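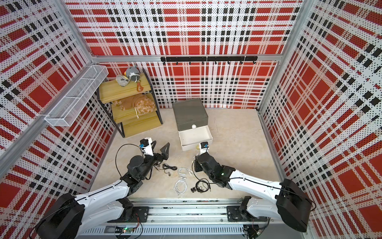
Applications open for the Feltside Neighbourhood Fund

Ostham Community Network is pleased to confirm that the Feltside Neighbourhood Fund will accept applications from residents' groups during September. I have been asked to set out on this blog how the fund will operate, who may apply and what will be expected of those who receive support. The full guidance notes run to 17 pages and are available from the Network's office on request.

The fund grew out of a series of meetings held last winter between residents' groups in Ostham and Flemham and the two parish councils. It was clear from those discussions that many groups had sound plans for their streets and green spaces but found existing grant schemes difficult to use. Application forms were long, decisions were slow and payment was often made only after the money had been spent. A group with nothing in the bank cannot easily work in that way.

Who may apply

Any group of five or more residents living in the Feltside area may apply. A group does not need to be a registered charity, nor does it need a bank account of its own, provided that a partner organisation is willing to hold the money on its behalf. The Network can act as that partner where no other can be found. Individuals, political parties and businesses run for private profit are not eligible, although a business may give materials or staff time to a project led by residents.

What the fund will support

Each award will be for a fixed sum of £399, paid in advance. Groups may apply for no more than two awards in the same year. The money may be spent on tools, room hire, printing, training, plants, insurance or modest fees for a speaker or tutor. It may not be spent on work already completed or on repairs for which a landlord is responsible.

We would particularly welcome proposals that bring a residents' group and a council department together at an early stage. The work on Montecinos Walk is a useful precedent. Residents there agreed a planting plan with the parks department before any ground was broken, and the department has since taken the beds into its regular watering round. The discussions took longer than either side had hoped -- most of a spring -- but the agreement is in writing and still holds.

How decisions will be made

Applications will be read by a panel of residents drawn by lot from both parishes, together with one council officer who will advise but not vote. Panel members will withdraw from any decision concerning their own street. Every applicant will receive a written reply, and those who are turned down will be offered a conversation about the reasons.

Groups that receive an award will be asked for a single page on what was done and what it cost. Receipts should be kept but need not be sent in unless requested.

Questions may be put to Vasiliki Panagiotou, who is coordinating the fund, at the Flemham office. She will also be at the library in Ostham each Monday from 2pm while the fund is open, and groups are welcome to bring a draft application with them.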